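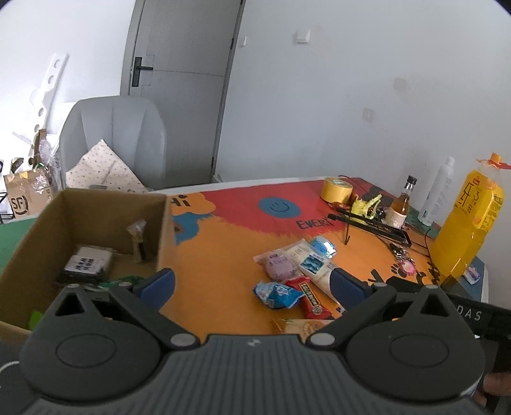 Print this article | E-mail to a friend

Filed under: Home & Table > Small Pleasures

The Box in the Post

By Kamran Khattak

When I moved out of my mother's home to study, she gave me a suitcase, a blanket and a promise that I would never be without something to eat. The first box came after 12 days. It was an ordinary brown box and inside it there was almost no order at all. Biscuits were under the soap, the soap had given its smell to the biscuits, and one jar had opened itself somewhere on the road. I ate everything, also the biscuits that tasted of soap.

I think of that box often, because now I am the one who sends them. My niece is in her second year of college, my old neighbor has gone to live near his son, and a friend from my first job works on a ship. Each of them receives a box of snacks from me a few times a year. In August I send the most, as my niece goes back to her dormitory then and the shops have small packages in large quantity for the school lunches.

A snack box is a simple thing, but there is a way to pack it well, and I have learned it slowly.

Begin on the table

My first advice is to put everything on the table before anything goes in the box. For many years I packed directly from the shopping bag. What came out of the bag first went to the bottom, and what came out last did not fit. Now I let the snacks lie in a heap in the middle, in any order, and I look at them for a minute.

A bare table is fine for this work, but a painted cloth makes it a pleasure. The one with orange, red and blue has a smiley face in a blue circle and big black letters, and the bars and packets lie on it like guests who came too early to the party. Lavender, white, cream, red with yellow printing: wrappers are made to shout in a shop, and on a cloth like this they have to shout a little louder.

When all is visible you notice what is wrong with your choice. Maybe there are too many bars and nothing salty. Maybe everything is sweet, and the person you send it to does not even like sweet things very much. My neighbor told me only after two years that he gives the chocolate to his grandchildren and keeps the crackers for himself. I was a little hurt, then I bought more crackers.

Flat things, standing things

I start with what can lie flat. In the box at the left of the table there is already a black and white patterned package lying near the front, and a small tan item standing up in the back corner. This is the method I also like. The corner holds a standing piece, the flat package makes a floor, and the rest can be placed on it without sliding too much. A green wrapper along the front inside edge uses a place that is usually wasted.

The flaps are gone from this box. I know people who disagree about it strongly. A box without flaps is easier to fill, your hand goes in straight, and it is good for carrying to somebody by car or leaving on a kitchen counter for the family. For the post it will not do. If the box must travel by post, keep the flaps, and fold them down outside while you work. A piece of tape will hold them there.

About the tape itself I have become strict. For a long time I bought the cheapest clear one, and each time I lost the end of it and scratched at the roll with my nail like a cat. Colored tape solved this. A yellow roll, for example, can be found even at the far side of a crowded table. These days I use one from Restier, which tears by hand and does not make that terrible noise. The boxes I get from Stelmakh, a small paper goods shop near my bus stop, where the owner lets me try the snacks inside before I pay.

What I put, and what I stopped putting

Bars travel best. They are dense and they don't mind being pressed. Small foil packages are also good to fill the gaps. Tube-shaped packages I put diagonally, because straight they are always too long by the width of one finger.

Chips I stopped sending. The bag takes half the box with air, and if you let out the air you send crumbs. Chocolate I send only between autumn and spring. My friend on the ship once received a Rametti hazelnut bar that had melted and become hard again in the shape of the box corner. He mailed me a picture of it standing on his bunk - it looked like a small roof. He ate it too.

I keep one rule about number, which came from my mother. She never packed fewer than 16 pieces, so there would be enough to share with a whole corridor. My niece tells me that 21 is the most she received, and that the box was empty by the evening.

One thing that is not food

There should be one item that cannot be eaten. A small toy is the best, and I would choose a yellow one like the little figure by the tape. It costs almost nothing and stays on the desk after the wrappers are thrown away. My niece has a row of them on her window, and she has given them names that she will not tell me.

I also add a card, though never a long one. "Hi" is enough to begin with. I write what we had for dinner, who visited, if the Preleteck coffee machine at home is broken again. My mother did the same on the back of shopping lists, and I still have 2 of them in a drawer. On one she wrote only that it rained and that I should eat the soft things first.

Print this article | E-mail to a friend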